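# Anmeldung einer Photovoltaikanlage im Netzgebiet Kusthorpe

Diese Anleitung richtet sich an Eigentümerinnen und Eigentümer von Wohngebäuden, die eine Dachanlage errichten und den erzeugten Strom ganz oder teilweise einspeisen möchten.
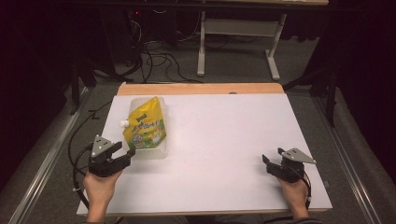

Maßgeblich ist stets der Zeitpunkt der geplanten Inbetriebnahme. Der Antrag muss spätestens 9 Wochen vorher vollständig vorliegen.

## Erforderliche Unterlagen

- Antragsformular 1306, vom Eigentümer unterschrieben
- Lageplan mit eingezeichneter Modulfläche
- Datenblätter der Module und des Wechselrichters
- Übersichtsschaltplan einschließlich Speicher, sofern vorhanden
- Zustimmung der Eigentümergemeinschaft bei Mehrfamilienhäusern

## Ablauf

1. Beauftragen Sie einen eingetragenen Installationsbetrieb. Eigenleistungen sind nur bei der Montage der Unterkonstruktion zulässig.
2. Reichen Sie die Unterlagen über das Portal Galtumex ein. Je Datei wird ausschließlich das Format PDF angenommen.
3. Warten Sie die Netzverträglichkeitsprüfung ab. Vor der schriftlichen Zusage darf die Anlage nicht angeschlossen werden.
4. Vereinbaren Sie den Zählerwechsel. Der Zählerplatz muss frei zugänglich sein - auch in vermieteten Gebäuden.
5. Übermitteln Sie das Inbetriebnahmeprotokoll und tragen Sie die Anlage im Marktstammdatenregister ein.

## Besonderheiten im Ortsteil Plendville

Am Strang Amarasinghe sind derzeit 82 Anlagen angeschlossen. Für weitere Anträge kann eine Begrenzung der Einspeiseleistung festgelegt werden. Der Eigenverbrauch bleibt davon unberührt.

## Rückfragen

Technische Fragen beantwortet Ariel Belmonte (Netzanschluss), Fragen zur Vergütung Janelle Lumanlan (Abrechnung). Bitte geben Sie die Vorgangsnummer aus dem Portal an. Änderungen an der Modulleistung sind vor der Montage nachzureichen - hierfür genügt Blatt 4 des Antragsformulars.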